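2021-05-22

Notes from the visit to Willenent, for those in our group who could not travel.

I went to Willenent in order to see how they build the software for their tabletop pushing work. I was interested in the perception part, but I received the most from the talk on tooling. Our host was Keegan Tawhiri, who writes the control layer and was very patient with my questions.

## How the system is divided

The software has three processes. The first one, Kingi, takes the camera image and gives back a list of blocks with position and angle. The second one is the planner, which they call Jumavard. It receives an instruction in plain language, for example "put the star next to the heart", and produces a short push. The third is the controller, which follows the push and stops if the arm goes outside of its limits.

I asked why these are separate processes. Keegan answered that in April they still had everything in one program, and one slow image could delay the arm. Now the controller keeps its own clock. If no new plan comes, it finishes the last motion and waits.

## At the table

After the talk we went down to the table. The arm ends in a simple dark gray rod, so it can push but it cannot hold anything. The blocks have different shapes in green, blue, yellow and red, and they lie on a pale wooden board.

For a planner the difficult situation is when blocks touch. If you push the blue cube while the blue triangle is against it, both will move, and the triangle will probably turn. Jumavard does not try to calculate this exactly. It plans a small push, looks again, and plans the next one. I had expected a full contact model, and I told them so. They tried one last year and gave it up, as the friction of the board is not the same along the grain and across it. 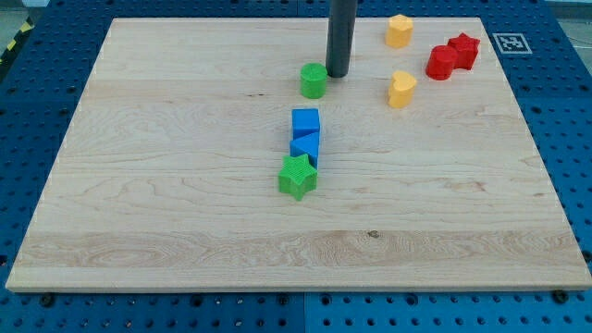
## Perception and calibration

Kingi works with color first and shape second. Two blocks of the same color which stand close together are its weak point, and a good part of the failure log is of this type. The log had 2,512 runs when I visited, and 2,181 of them were marked as success. The rest is sorted by hand, with a short comment on each run.

The position of the table is found with a square black-and-white marker lying on the blue surface beside the board. I found it useful that the calibration program refuses to start the arm if the marker is not detected. In our lab we only print a warning, and I think we should change this.

## Tooling

Wullier is their replay viewer. It opens a run and shows the image, the block list and the planned push on one timeline. You can change a parameter of the planner and run it again on the old data, without the arm. Keegan changed the push length and we watched 52 runs again during the coffee.

Two things I did not like so much. The replay cannot show what the blocks would do after the changed push, so you must judge the plan only by eye. Also, the configuration is spread over six files, and in two of them the same limit is written with different names.

## To do for us

- Ask for the log format of Wullier. Keegan agreed to send it.
- Make the missing marker an error in our start program.
- Measure how late our controller is when the camera is slow.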